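Fiction > Short Stories > Issue 30
Print this page | E-mail this page
Stories Essays Archive Submit

Residuals

The Flurville depot closed its books in August with a discrepancy of one unit. Register total, 2843. Shelf total, 2842. Wastex policy allowed 30 working days to locate the missing item or write it off under code 50, which covered loss, theft and vermin.

I had written off plenty under code 50. A stapler. Half a pallet of kerbside liners. The form takes four minutes, and the system supplies the date.

The missing item was a sorting bin, rigid plastic, oval hand-hole, colour not recorded. Colour should have been recorded. The field was mandatory and somebody had entered a full stop to get past it.

I began with the Hijazi returns. Hijazi was the contractor before us and had labelled everything in a grey paint that came away on the thumb. Their ledger was ruled by hand. Against the last line, in the column for condition, an entry read: sound, kept for the other one. No other one was listed.

I checked the loading dock, the mezzanine and the cage where the fluorescent tubes were stored. I checked the lunch room, where a bin of the right pattern was holding up the short end of a bench. It carried a tag and was already in the count. I put it back and the bench settled.

On the twenty-sixth working day a transfer note came through from Flirura, the sister site. It was one page. Two bins held, one on their books, one surplus. Please advise. I drove out with the register on the passenger seat. The road follows the drain most of the way and there is little to look at.

They had put them on a table under the lamp.
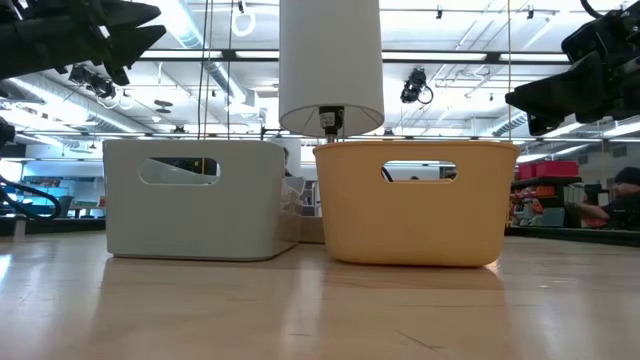
by the Depot Clerk

The grey one was ours. I established this from the paint, which came away on my thumb. The yellow one belonged to Flirura and had done so for as long as their records went back. It was a little wider. Otherwise the pattern was the same, down to the handle.

I measured the grey bin and entered the figures. I entered the colour. There remained the matter of the transfer, which required a reason for movement, and I stood there with the pen for longer than the form warrants.

The options were repair, disposal, loan and return. I read them twice. Then I ticked loan, left the end date open and initialled it — the field was not mandatory — and drove back along the drain with the register shut.

The count at Flurville is 2843, one off site.

Print this page | E-mail this page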